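Okay, a few of you asked how the trial of the Plaver picking kit is going, so pour yourself a coffee - this might run to a few posts.

The kit is a gripper, a small controller and a year of support from the folks at Tuddale. I've had it on loan since October, and I've grown very fond of it!

Setup took me 51 minutes with the printed guide. Stepan Kravchuk on their help line stayed with me through the one cable I'd mixed up, and he was lovely about it.
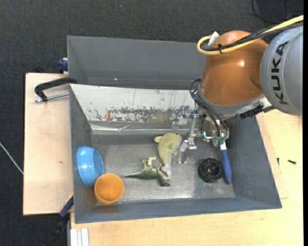
Toys, a bowl and a cup in the bin, with the Plaver on our KUKA arm.

My log says 109 tries so far and 31 misses, nearly all of them on soft things or on bowls lying on their side. I'd love to see that come down with the next update, and Stepan tells me there's one on the way.

Would I buy it? For a small shop like ours, yes, I think so - though I do wish the guide had a proper page on clamping your bin down. I had to work that part out by myself.

Next up is the Grasso, same bin and same toys. Send me your questions!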